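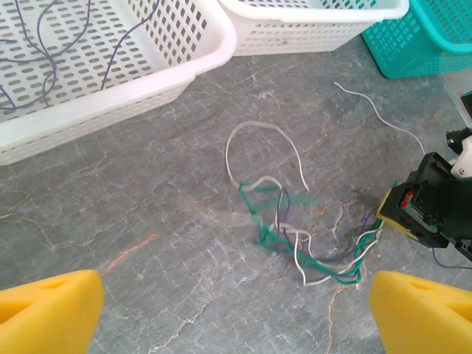
Notebook, cell 2, wire sorting. Equipment plan for next budget round
23/09/2023

Purpose of entry: fix the list of what has to be bought before November, what can wait, and what Liliana Fontana needs from us to release the money. Prices are as quoted, without delivery unless stated.

Task for reference. Mixed offcuts in a pile at the centre of the table, sorted by colour into three baskets. Two arms, wrist cameras on both, fixed camera over the table.

1. Fingers

Present fingers are the yellow moulded pair. Adequate on the thicker insulated wire. On the thin purple the grip depends on how the strand lies against the pad, and if it lies lengthwise the finger pushes it along the table. Two routes:

a) Narrow fingertips from Merko, 40 per set. Same mounting pattern, no change to the wrist.
b) Print our own. Cheaper in material, but Esmaeil has the printer booked for the Kordestani fixtures and I don't want to queue behind those.

Go with (a), one set per arm plus one set per arm spare. Four sets, 160.

Check before ordering: minimum opening with the narrow tip fitted. Merko's drawing gives it for the other body only. Have written to ask.

2. Wrist cameras

Both arms carry the same small module. Colour is good enough to separate purple, white and green on the grey surface. Weak points are blur on moving strands and glare off the table top. A shorter exposure would fix the first and needs more light, which makes the second worse. So cameras and lighting have to be budgeted as one item.

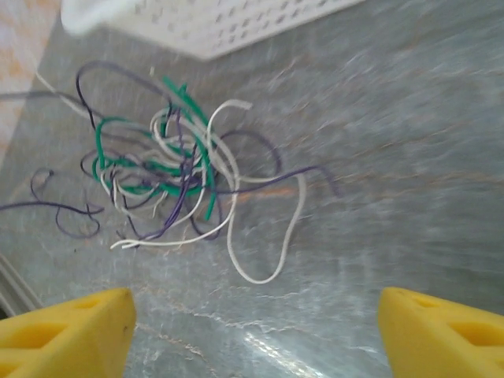
Wrist view of the bundle. Note blur on the wires and the glare between the fingers.

Grundeo quote for two global shutter modules with cable and bracket: 2376 the pair. That is the largest line on the sheet and Liliana will ask about it. Case for it: at present we throw away the blurred images and wait for the arm to settle, which costs cycle time on every pick. Case against: a matt mat over the table and one diffuse panel might recover most of the loss for a fraction of the price. We haven't tried the mat. Must try the mat first.

Londmont diffuse panel, with driver and clamp: 356. Buy regardless of what happens with the cameras.

3. Cable routing

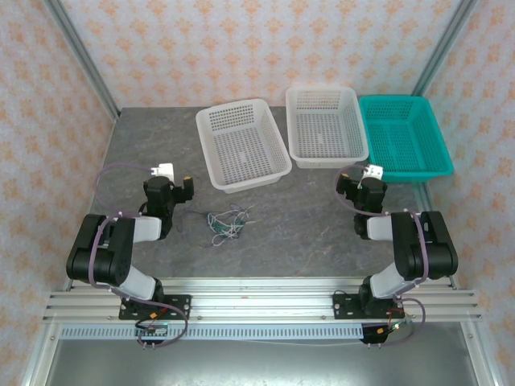
Cable management has no line in last year's sheet and should get one. Every hour spent chasing an intermittent fault on the wrist connectors came out of commissioning time and was never booked as hardware. The purple leads go from wrist round elbow to base with slack in a loop, and there is more slack hanging below the mounting plates at the front, where a sleeve or a passing tool can catch it. The white perforated duct under the rail is the obvious place to bring it in. Needed: clips for the upper links, strain relief at the base, short grommets for the duct entry. All stock parts, so put it through as consumables. Also ask whether the leads come in any colour other than purple. The wrist cameras see the wire and the lead as the same class, and masking by position is a poor fix.

4. Not buying

Third arm. Raised again, no case for it. The two we have already wait for each other over the pile.
Bigger baskets. Present ones are fine.

5. Sheet as it stands

Merko fingertips, four sets: 160
Londmont panel: 356
Clips, grommets, strain relief: consumables
Matt mat: consumables
Grundeo cameras, pair: 2376, held pending mat trial

Firm total 516. With cameras 2892.

To do
Mat trial, same pile, same exposure settings, panel off. Me.
Merko reply on minimum opening. Me.
Check whether the Grundeo bracket clears the wrist joint at full bend. Esmaeil Golestani has the model.
Ask Liliana if the cameras can go on a separate request so that they don't hold up the rest.
Grundeo delivery time is missing from the quote.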